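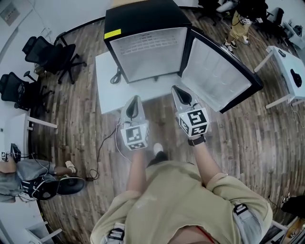

13th August

Long day at the bench, and I want to get this down before I forget which problem was which. Mieke Kramer is back from her trip and will be reading from here on (hello Mieke, your mug is still on the shelf), so I'll spell out a bit more than I usually do.

The fridge door is the task for now. Black and white mini fridge on the white table, door swinging out to the right, a gripper in each hand, and the idea is to open it, reach in and close it again without the whole thing creeping across the tabletop. I've grown rather fond of that little fridge. It's the right kind of awkward. The seal holds on just long enough that you pull harder than you meant to, and then it lets go all at once and the door gets away from you. We tried it with the left gripper steadying the body and the right one on the door edge, and that feels the most natural to me, though Danai Liapis likes to hook the door open with one finger of the gripper and then switch. Both ways are worth keeping. I wrote hers up as Skotero B in the task list and mine as Skotero A, for no better reason than that mine was typed in first.

Tracking. Much happier than last week! The cubes on top of the grippers stay readable through most of the door swing. Where we lose them is when the right wrist rolls in toward the hinge, so that one face is edge-on and the next one is in the shadow of the door. I moved the lamp over and it helped a little, then I moved it some more and it got worse, so it's back where it was. If anyone wants to have a go at this, please mark the lamp position on the floor with tape before touching it. I didn't, and lost a good part of the morning to it.

Cable. The thin one off the left gripper still wants to go under my shoe. I've been letting it loop out to the left across the floor, and that's fine if you stand still, but I don't stand still. A clip on the harness strap would do it. There might be one in the Massawe box with the spare buckles, I haven't looked yet.

Finger pads: the grey fingers slip on the smooth edge of the door if you come in at an angle. Straight on they're fine. I want to try a softer print, same shape, 10 percent infill, and see if it gives enough to settle against the edge. The file is in the shared folder as liralar_finger_62, please don't overwrite it, save a new number.

Software side, short version. The Wurnix logger was dropping the start of each take, and Danai found that it was waiting on port 2222 for a second gripper that had already said hello. She put in a 200 ms pause before the handshake and it hasn't done it since. I'd like a proper fix at some point, but I'm not going to pretend I'll get to it before October.

Still to do: tape for the lamp, clip for the cable, print the soft fingers, and something grippy under the fridge feet. Mieke, if you have any of that rubber shelf liner left over from your kitchen, I'd gladly take a strip of it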